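Surnalness Explains, number 151
Last updated: February

Why Is the Sink Dirty When All We Do Is Wash in It?

You would think a bathroom sink would be the cleanest thing in the house. It gets soap every day. It gets water every day. Your bike gets neither and has never been yelled about as much.

And yet look in the bowl. There is a blob of toothpaste, now hard as a pebble. There is a gray ring. There is a hair, and everyone in your family will say it belongs to somebody else.

The dirt has to go somewhere

When you wash your hands, the dirt doesn't disappear. It moves. Soap is good at grabbing things like mud, grease and peanut butter. One end of each tiny bit of soap likes water, and the other end likes grease. The grease end hangs on to the grime, the water end hangs on to the water, and when you rinse, the whole parade goes sliding off your hands into the sink.

Most of it goes down the drain. Some of it stops on the way. A streak of muddy water runs down the side of the bowl, the water part dries up, and the mud part is still there the next morning. Do that before breakfast, after school, after soccer and before bed, and you have a sink that looks like it plays soccer too.

Then there is the water itself. Tap water usually has minerals in it, which are bits of rock too small to see. When a drop dries, the water floats off into the air and leaves the rock behind. One drop leaves almost nothing. A faucet that drips all winter leaves a crusty white patch called limescale, and that one you can see from the hallway.

Soap and minerals can also team up. When they meet, they make a sticky gray stuff called soap scum. Yes, that is its real name. So part of the dirt in your sink is made of soap, and if you find this unfair, you may use it as an argument with a parent. It has never worked in our house.

A short tour of the sink

The bowl is called the basin. Many basins are ceramic, which is clay baked so hot that it turns hard. On top of the clay is a glaze, a thin glassy coat that was melted on in the oven (a very big oven, called a kiln). The glaze is why the bowl feels slippery. Dirt has trouble holding on to it. Scratch it up with something rough and dirt gets little places to hide, so steel wool should stay in the kitchen with the pots.

The faucet is the part the water comes out of. If it has one lever, the lever does two jobs. It lets out more or less water, and it mixes hot with cold. Plenty of faucets are coated with chrome, a shiny metal that shows every fingerprint ever put on it.

The drain is the hole at the bottom. It may have a stopper, so you can fill the bowl and sail something in it. The floor of the bowl slopes down to the drain all the way around, or it should. Put a marble in your sink (stopper closed, please, we have learned this one already) and you can find out whether yours does.

And then there's the small round hole high up in the bowl. People wash their faces in front of it for years and never ask. It's the overflow. If you leave the stopper down and the water on, the water climbs until it reaches that hole, goes in, and runs down a hidden channel to join the drain. It can't keep up with a faucet on full blast forever. It does buy you some time to come running back and pretend you were there all along.

Under the basin there is often a cabinet, and the whole thing together, sink and cabinet, is called a vanity. Vanity also means being a bit too pleased with how you look. The furniture got its name from the people standing in front of it.

Inside the cabinet, if you move the spare toilet paper, you may find a pipe with a bend in it like the letter U. That is the trap. It always has a little water sitting in it, and the water acts as a plug that keeps sewer smells from coming up into your bathroom. It also catches rings, beads and one tooth, in our case. The tooth fairy was very understanding.

People have been sending water through pipes for 4,000 years, and in all that time nobody's little brother has learned to rinse after spitting.

Wiping it out

A sink gets clean in two ways, and it needs both. One is wetting. Water and a little soap soften the dried stuff and loosen its grip. The other is rubbing. A cloth pushes the dirt sideways until it lets go, and the tiny loops and threads in the cloth give it somewhere to ride.

Microfiber cloths and mitts are made from threads much thinner than your hair. Thin threads mean a lot of them, and a lot of threads means a lot of edges to scoop things up. A wet one does more than a dry one. A filthy one just gives the dirt a tour of the bowl.

The flat parts are easy. The slopes take more work, so press on those and go slowly around the curves. 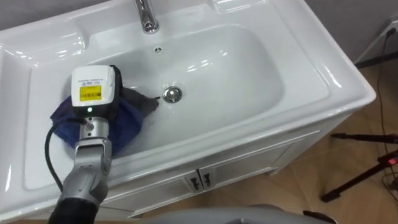

The dark dot at the back of the bowl is the overflow, and the round chrome piece on the floor is the drain stopper.

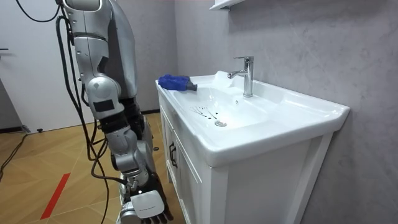

Blue mitt on the rim, thin dark streaks in the bowl to the left of the drain.
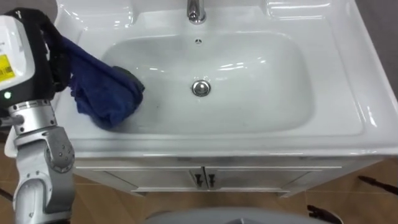 A blue cloth against the sloping left wall, with faint smudges next to it.

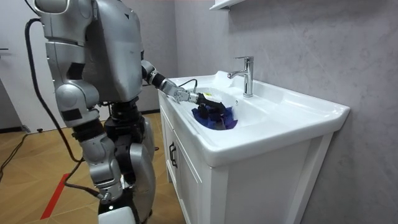 Vlasta Hájek wrote to tell us that we had the order wrong in our first version, where we did the bowl and then the faucet. Start at the top, she says. Wipe the faucet, then the flat rim, then the sides of the bowl, and leave the drain for last, or every crumb from up high will fall on the part you just finished and you will have to do it twice. She also says children should be told to lift the soap and wipe under it, "as I have found things there."

We have changed the order. We also lifted our soap. Vlasta Hájek is right about that as well, and we would like to stop talking about it.

So, in her order:

Move everything off the rim. Cups, brushes, the plastic shark.

Run a little warm water around the bowl. Squirt in a small drop of hand soap. A small drop. If the bubbles reach the overflow, you've made a different project.

Leave it alone for 10 minutes if there is old toothpaste in there. The water will do a lot of the work while you go and read something. This is the best step.

Wet the cloth, squeeze it, and wipe the faucet, including the back of it, where the drips collect.

Wipe the rim. Then go around the sides of the bowl, one loop after another, working down.

Do the ring around the drain last. It takes 30 seconds and is where the gray stuff lives.

Rinse the bowl. Rinse the cloth too, and hang it up so it can dry. A cloth left in a wet lump starts to smell like a pond, and then somebody has to clean the cloth.

Stronger cleaners, the sprays and powders with warnings on the label, are a job for a grown-up. Two of them should never be mixed, even by the grown-up. Some of them make a dangerous gas when they meet, and the bathroom is a small room.

Questions that came in from the reading club in Mokside

Why does the water spin when it goes down? As it heads for the drain it is nearly always turning a little already, from the way the faucet poured it in. Closer to the hole, the turn gets tighter and faster, like a skater pulling in her arms. You may have heard that it spins one way on the top half of the Earth and the other way on the bottom half. In a sink, the shape of the bowl and the way you pulled the plug matter far more. Try stirring it the wrong way and see.

What is the pink stuff? Most likely bacteria, which are living things too small to see one at a time. Together they make a pinkish film where it stays damp. They like soap scum, which tells you something about their taste. Wipe it away and wash your hands afterward.

Is it all right to brush the sink with my toothbrush? It works very well. Please pick an old one, and please tell the others which one it is.

Contact: the Surnalness mailbox, care of Kolář Press | Copyright Surnalness | Back to top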